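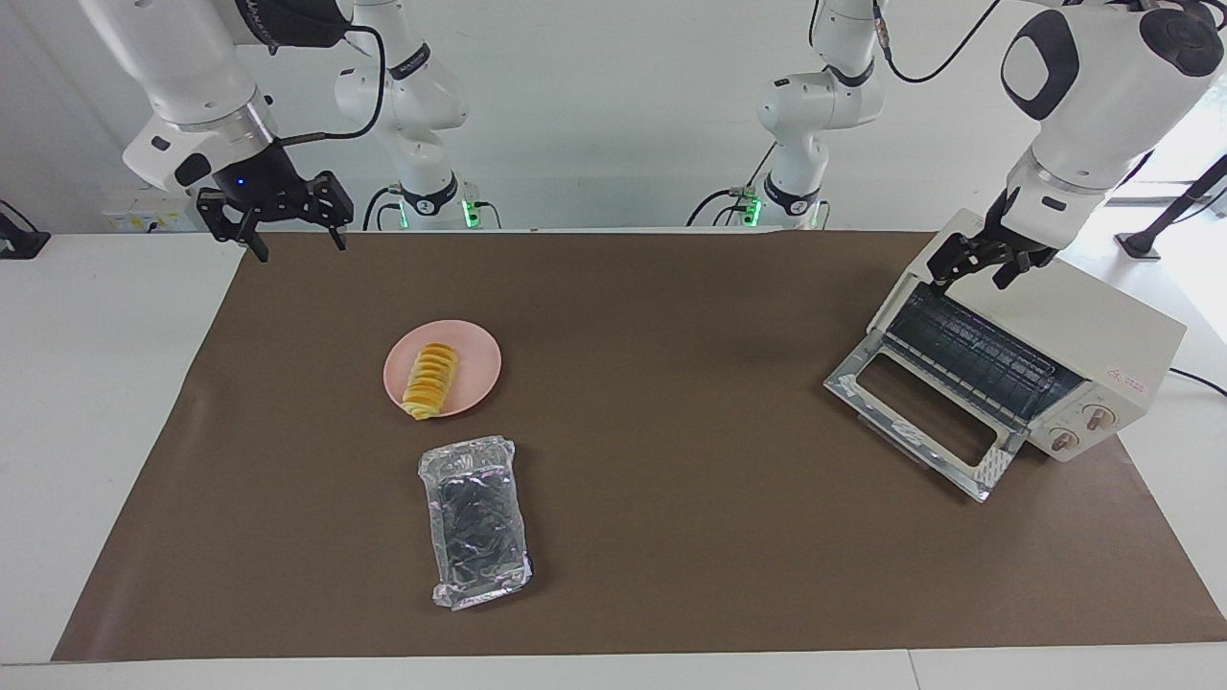
What does it cost to build a two-arm kitchen robot in a shared workshop? At Wattimena, the bill came to $1,220 for mounts, wiring, power supplies and a table, with the arms bought used and paid for separately.

The group named the build Dendetti and put it together over 31 evenings, finishing in May. Most of that time went into cabling and the control code. The first job they set it is toasting bread: roll onto foil tray, tray into oven, door closed. A full run is allowed 60 seconds per step. Grippers get new fingertip pads every 5 weeks.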